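Grelance Publishes Its Working Rules for Hand-Held Grippers, Free for Anyone to Use

NAVARRETE, 2021-06-19 – Grelance is very happy to announce that its working rules for hand-held gripper tools, which our own people have been living with (and arguing over, in a friendly way) for a good long while, are now open to any workshop, lab or classroom that would like to have them. The guide is called Omer, it runs to 40 pages, and it costs nothing to download, copy or change.

Omer grew out of notes kept at the bench. Whenever an operator found that two people were doing the same job differently, somebody wrote it down, and over time those scribbles became 355 separate entries. Our editors have boiled them down into plain instructions on clearing a work surface, checking finger pads, starting and ending a recording, and deciding when a tool should be set aside for repair.

"We wanted something a new person could read over a cup of coffee and then go and use the same morning," said Unai Villalobos, who led the writing. "There are some very fine safety documents out there, and we've learned a great deal from them, but they tend to talk about big machines behind fences. Our folks are holding the tool in their hands all day long, and they had questions of their own."
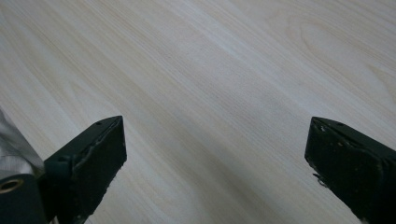 Gripper fingers held open over a clear wooden surface.

One section that has already started plenty of conversation deals with wear. Omer asks operators to look over both fingers before each session and to write down any chips, scuffs or frayed edges, even small ones. A worn finger may stay in service under the guide, as long as its condition is logged and a second person has signed the entry. Bare surfaces get their own page too: the operator opens the fingers above the cleared table and holds them there, without touching it, before the first object is brought in.

Firdevs Ekinci, who looks after training at Grelance, tried the draft with crews at our Vudari site, where 1435 sessions were logged under the new rules. "People sent back such thoughtful comments," she said. "The chapter on handing a tool to the next operator was rewritten twice, and it's so much better for it!"

Comments on this first edition are warmly welcomed through the end of August. Print copies may be requested from the Grelance training office in Navarrete.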